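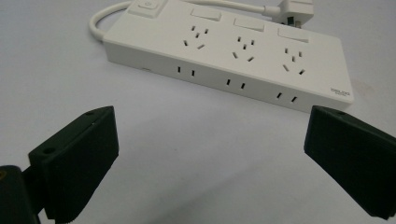
Arūnas Kazlauskienė wrote in after the last handout to ask why we spend a whole week on how a household pays for electricity when the course is called Reading Everyday Documents. Fair question! My answer is that a utility bill is the hardest thing most people read all month, and they read it standing up in the kitchen.

So, week two notes. I've typed these up from my scribbles and they follow the lecture more or less, minus the part where I lost my place.

What a bill is made of

Get out the Ernbridge bill from your packet (the one for July). Find the big number first, the 97 dollars, and then put your thumb over it. We come back to it at the end.

Everything else on the page feeds into that number. There is a fixed charge, which you pay even if you spend the month at your sister's. There is a usage charge, which is the price per kilowatt-hour times how many you used. Then come the taxes and fees, and every company names those differently, so don't try to memorize the names. Komari calls one of theirs a "network adjustment" and I still had to phone them to find out what it was.
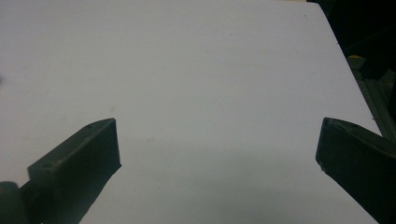
The usage line is where people get stuck, mostly over the unit. A kilowatt-hour is an amount of energy. A kilowatt is how fast you're using it. If you run a 1,000-watt heater for an hour, that's one kilowatt-hour. Run a 100-watt bulb for ten hours and you get the same answer. I had you do this one in pairs and about half the room divided when they should have multiplied – go back over it if that was you, it's on the worksheet.

Now the meter readings. The sample bill shows a previous reading of 1,196 and a current reading of 1,765. Subtract the first from the second and you should land on 569 kilowatt-hours. Check that against the usage line. If they don't match on a real bill, look for a letter next to the reading. On many bills an E means estimated, so the company guessed, and a guess can be a long way off if you were out of town.

Words to know for the discussion

1. Billing period. The dates the charge covers. It hardly ever lines up with the calendar month, which makes comparing two bills a pain.

2. Standby use. What things draw when they're plugged in and supposedly off. Small per item, but it runs day and night, so it adds up over a year.
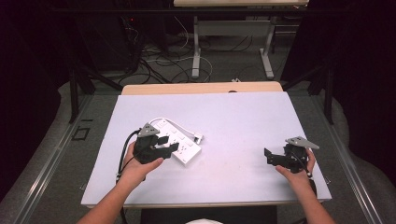 3. Tier. A block of usage with its own price. The Hamann bill has two tiers and the second one costs more, so the last few kilowatt-hours are the expensive ones.

4. Budget billing. You pay the same amount every month and settle up later. People love this or hate it. I liked it until the settling up.

5. Arrears. Money left over from an earlier bill. Look for it before you panic about your usage!

For next time

Read the Zedov leaflet, both sides, and underline any sentence you had to read more than once. Bring it with you, marked up. We'll rewrite three of those sentences together so that a tired person could follow them on the first try.

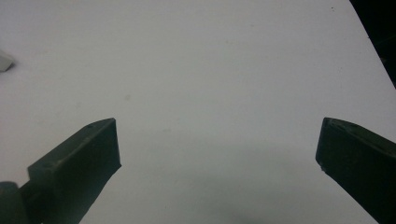
Reading time: 3 minutes

One more thing on the leaflet. It uses "rate" in two senses, once for the price per unit and once for the whole pricing plan, and it never says so. See if you can find where it switches. And if you have an old bill of your own that you don't mind sharing, black out the account number and your address and bring that too. Paper is easier than a phone screen, we'll be passing them around.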